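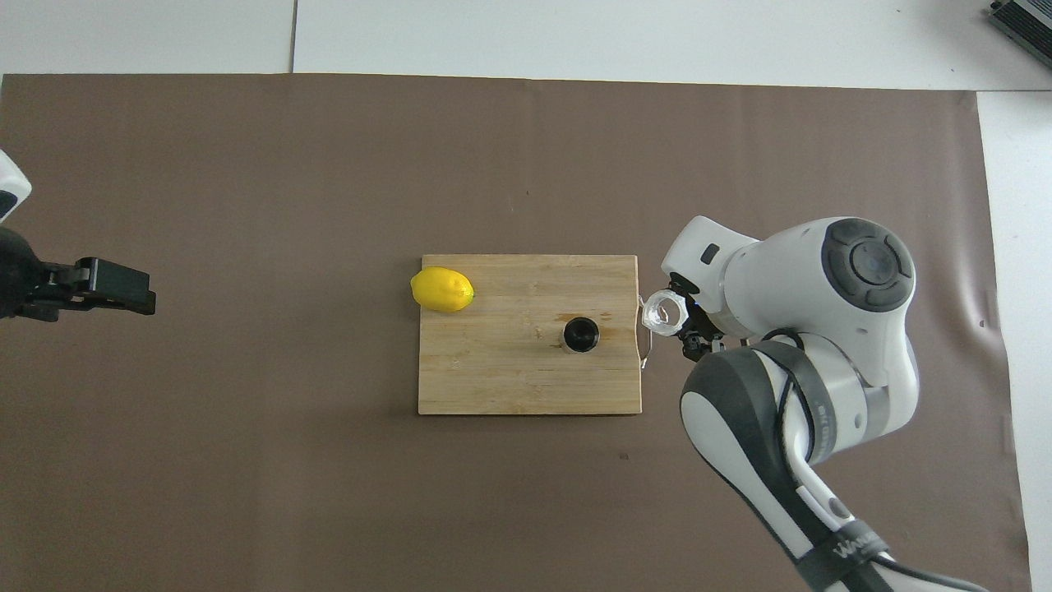 Fri 15 July

Bench notes, board and paper. Continues from the May pages, which Rajitha has in the other binder.

Started on the bamboo board with the wire handle. It had been in the drawer under the sink since the Trillau boards went back, and it was dry to the touch when I took it out. Weighed it before doing anything else: 483 g with the handle on. Didn't take the handle off. The May note says to weigh boards bare, but that one was written for the Trillau boards, which had no hardware.

Brown paper down first, the dark one from the wide roll. It covers most of the table if you let it run nearly to the back and leave a strip of white on the right. The right edge keeps trying to curl. Elsie used to iron it under a towel on low and says it stays flat for a day or so. I haven't bothered. The creases don't matter for this and the board is heavy enough to hold the middle.

Reason for the dark paper again, for Peiyu, who asked: juice spots show on it as soon as they land and stay visible until they dry, where on the bare white table we were missing most of them. The pale board against it also makes it easier to see if a corner has lifted. Adalberto would still like to try the green paper from Honorato. There is one sheet left and he can have it.

Lemon: one from the Girnville bag. These are better than the last lot, firmer and a stronger yellow, still a touch of green at the tip on some of them. I picked one that sits on its side without rolling, since the board has no groove and anything round heads for the edge if you bump the table. It went at the upper left. The small black cup went right of the middle and a bit lower, so the knife hand has the left and the juice only has to travel one way.

The black cup is not the one in the written method. The method asks for the glass one with the lines on it. That one has a chip in the lip (Ismael found it, it's on the shelf with tape around it, please don't put it back in the cupboard). The black one is fine for catching but you can't see the level from the side, so everything has to be weighed. Tare is 82 g. I wrote it on a bit of tape and stuck it to the scale, not the cup, as the tape comes off in the wash.

Order I worked in:

Board wiped with a damp cloth, both faces, stood on edge ten minutes.
Board weighed again. No change worth writing down.
Lemon rolled under the palm, cut across the middle, both halves squeezed by hand over the cup.
Cut face of one half left face down on the board for fifteen minutes, left end, away from the handle.
Wiped, dried, looked at under the lamp.

Result for the bamboo: a faint lighter ring where the half had been sitting, visible at a low angle and hard to find from straight above. There were already a few darker streaks and small marks in the grain before I started, so anyone looking at this board later should not take those as ours. The ring could be felt slightly with a fingertip, the grain a bit raised. I expect oil would have prevented most of it. This board has had none that I know of.

Two pips went into the cup. Fished them out with a teaspoon before weighing.

Handle: the wire is set into the right-hand edge and bows out a little. I checked for play and there's none. It does get in the way when wiping, because the cloth catches behind it and you end up with a damp line along that edge. Dried it with a twist of paper towel. If we recommend this board to Conlow for the kitchen classes I'd mention that, as their people will be washing twenty at a time and no one is going to dry behind a wire. I'd also ask how they store them. Hung by the handle they'd be fine. Stacked flat, the wires will scratch the board next door.

Rajitha came by at lunch and thinks fifteen minutes is too long to be any use, nobody leaves half a lemon on a board that long. I said I do. She suggests five, fifteen and sixty on three separate spots so there's something to compare. Fair enough, will do that on the next board, same face, marked in pencil on the underside.

Stock, while I was in the drawer:

Lemons, enough for Monday, not beyond.
Paper roll is getting thin. Order number for the last one was 278, it's pencilled inside the core.
Mineral oil, one bottle, opened, cap sticky.
Cloths all in the wash.

To do:

Ask Adalberto whether the second bamboo board is the same make. It looks darker, but that might be the oil.
New glass cup with lines. Ismael to order, he has the card.
Change the written method to say handle on, and give the weight that way.
Rewipe the board and look at the ring once it's had the weekend to dry. Board is standing on edge behind the tap, handle up. Please leave it there.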